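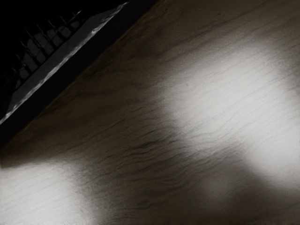
Keeping a household inventory: notes after the first year

Readers of this blog will recall that a written inventory of the contents of our house was begun last March, following a burst pipe at a neighbouring property and a long dispute over what had been lost. The first full year is now complete. The present post sets out how the record is kept, what was changed along the way, and which parts of the original plan have been dropped.

Scope

The inventory covers furniture, kitchen equipment, tools, books of any value, musical instruments and clothing. It excludes food, cleaning materials and anything bought for less than £3. At the close of the year the register held 415 entries. Sets are entered once, with the number of pieces given in the notes column. A dinner service is therefore a single entry, as is the box of spanners under the stairs.

It was first proposed that every book should be listed separately. This was abandoned after the second shelf. Books are now recorded by shelf, with a separate entry for any volume that would cost more than £100 to replace.

Format

The register is kept in a plain spreadsheet with columns for room, item, maker, year of purchase, price paid and location of receipt. A printed copy is held by my brother-in-law, Emiliano Arroyo, at his own address, and is replaced whenever the number of changes makes the old one hard to read. He keeps a paper copy of his own household list with us in return.

A trial was made of Sosix, a subscription service intended for small offices. It performed adequately, but the export file lost the notes column on both occasions it was tested, and the subscription was allowed to lapse. The free version of Devis was considered and rejected on the grounds that it would not accept a purchase year without a month.

Receipts

Paper receipts fade. Those from the hardware shop in Marquez Street were unreadable within the year, and their contents had to be reconstructed from bank statements. All receipts are now copied on the day of purchase and the originals filed by room in a card folder. Where no receipt survives, the entry is marked "estimated" and the basis of the estimate is given. Inherited items are marked with the name of the relative concerned and the year in which they came to us, where this is known. My late aunt's sewing machine remains undated, and any cousin able to assist is invited to write.
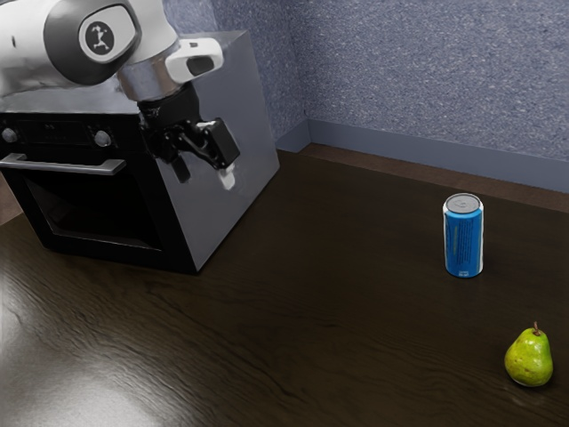
How often should an inventory be checked against the rooms themselves?

Once a year is sufficient for most households, provided that new purchases are entered as they arrive and disposals are struck out at the time. A full check of our house occupied two afternoons, the loft being the slower of the two.

Valuation

The greatest error found at the annual check was one of value. The kitchen contents had been entered at the prices originally paid, several of them more than ten years old. When current replacement prices were substituted, the total for that room rose to £2,214. The insurer was informed and the policy amended. Replacement price is now the only figure carried forward, and the price paid is retained purely for interest.

Mr Nestor Policarpio, who wrote in response to the previous post, asked whether second-hand purchases should be treated in the same way. Our policy replaces old goods with new, and the current shop price of the nearest equivalent is therefore entered. Other policies differ, and the wording should be read before any figures are put down.

Matters outstanding

The garden shed has yet to be recorded. The piano requires a written valuation, which has been requested from Nurna, the repair workshop that tuned it in the autumn. The column for serial numbers, added in January, is complete for the ground floor only.

A blank copy of the spreadsheet may be had on request through the contact page.

29 March 2022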